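Print this page | E-mail this page

Cunwood Hedge and Orchard Project: how we're getting on

13th October

Dear Lakshmi,

You asked for a proper update before the next payment goes through, so I've made a pot of tea and sat down to do it in one go. Forgive me if it wanders a bit. Clem says my reports read like letters to my sister, and she's probably right, but you did say last time that you'd rather have it that way than in the boxes on the form (the boxes are filled in too, and attached).

The big news is that the old orchard at the bottom of Cunwood is finally clear enough to walk through. When we put in for the grant you couldn't get past the second row for brambles, and I had scratches up to my elbows for most of the spring. We've now cut back all of the top half and most of the bottom, leaving the thick patch by the ditch alone as the wrens are in there and I'd sooner keep them happy. Gopinath brought his brush cutter over for a week and wouldn't take anything for it except petrol money, which you'll see under "equipment".

The trees themselves were a lovely surprise! We thought we'd have to give up on a good many, but Sivaprasad went round with his little saw and his notebook and he reckons 87 of them are worth keeping. He's tied a strip of green cloth on each one. Some are leaning badly and a couple are hollow right through, but they fruited this year all the same, and he's very firm that a hollow apple tree can carry on for ages if you don't fuss at it. We still don't know what half of them are. There's a big lumpy cooker along the north side that nobody in the village can name, and I've sent a few off to be looked at. I've had no answer yet.

Now the hedge. I have to own up that we're behind. The plan was to have the gaps along the lane planted up by the end of this year, and the ground was so hard in September that we couldn't get a spade in, never mind dig a trench. Anil tried with a bar and gave up after 3 holes. The whips are ordered from Diekmann, mostly hawthorn and hazel with a bit of dogwood and spindle, and they'll come bare-rooted once it turns cold. I'd like to move that part of the work to after Christmas, if you're happy with it. It doesn't change the cost, only the dates.

Money next, as I know you've got to pass this on. We've spent a little over half of what you gave us. Fencing came in higher than the quote, because the posts on the east side had rotted below the ground and we hadn't budgeted for new ones. Against that, the gate was given to us by the farm at Korkance, a good solid one with years left in it, and I'd put down a fair sum for a gate. So the two more or less cancel out. Tree guards were the other thing: we bought roughly 50 and I think we'll need as many again for the young trees, what with the rabbits. I've put that in the figures for the second half so it doesn't come as a shock.

The pruning days have been the nicest bit for me. We've held 2 so far, with Sivaprasad teaching, and people came who'd never held a pair of loppers. One woman brought her dad, who had picked in that very orchard as a boy and could tell us where the cider shed used to stand (under the nettles, of course). I wrote down as much as I could while he talked and I'd love to get him back with a recorder before winter. It isn't in the plan, but it wouldn't cost anything apart from biscuits.

What hasn't gone so well: the water. We'd hoped to run a pipe from the trough in the next field and the landowner has changed his mind, quite politely, but he has. Clem is looking into a tank that would fill off the roof of the tool store. Until then it's cans from the lane, and my shoulders would like it noted. We didn't lose any of the young trees over the summer, though two of the plums dropped their leaves early and I'm keeping an eye on them.

I also need to ask about the sign. The wording in your letter says it should carry your logo and the grant name, Lotitum, and I've only got a tiny fuzzy copy that looks dreadful when you blow it up. Could somebody send a bigger one? Anil's offered to paint the board himself and he's itching to start.

Between now and the spring I want to get the winter pruning done on the top rows, mulch round everything that's been planted, and have the whips in along the lane before the buds move. If the weather lets us we'll make a start on grafting from the mystery cooker too, just in case that old tree comes down in a gale. Come and see it for yourself if you're passing. Bring wellies, the bottom end is a bog already.

All the best from everyone here, and the receipts are in the second envelope.
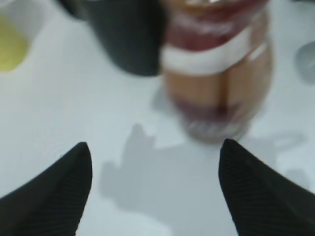
P.S. I forgot to say that the insurance has been renewed, same cover as before, and Clem has the certificate if your office wants a copy. The invoice for the whips won't reach me until they're delivered, so that one will have to go in with the spring figures.

Contact us | © Cunwood Hedge and Orchard Project | Back to top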